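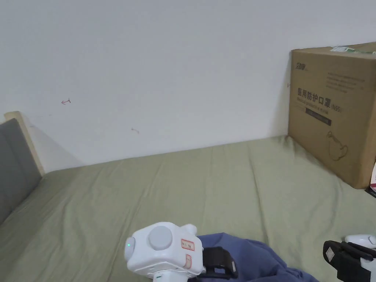
Cómo poner la sábana bajera en una cama pegada a la pared

Jueves, 26 de marzo de 2020

Separe la cama de la pared lo justo para pasar el brazo. Si pesa demasiado, levante solo la esquina del colchón que queda al fondo.

Empiece por esa esquina, junto al cabecero, y siga con la otra del mismo lado largo. Las dos del lado libre se dejan para el final. Tire de la tela hacia usted y remétala bien antes de alisar con la palma, del centro hacia fuera.

Para un colchón de 190 cm de largo, compruebe la medida en la etiqueta. Las bajeras Prusier de algodón encogen un poco en el primer lavado.

Las marcas pequeñas de la pared se quitan con goma de borrar blanca o con un paño apenas húmedo. Pruebe antes en una zona poco visible, sobre todo si la pintura es mate.

Arrime la cama y repase el borde del fondo con la mano.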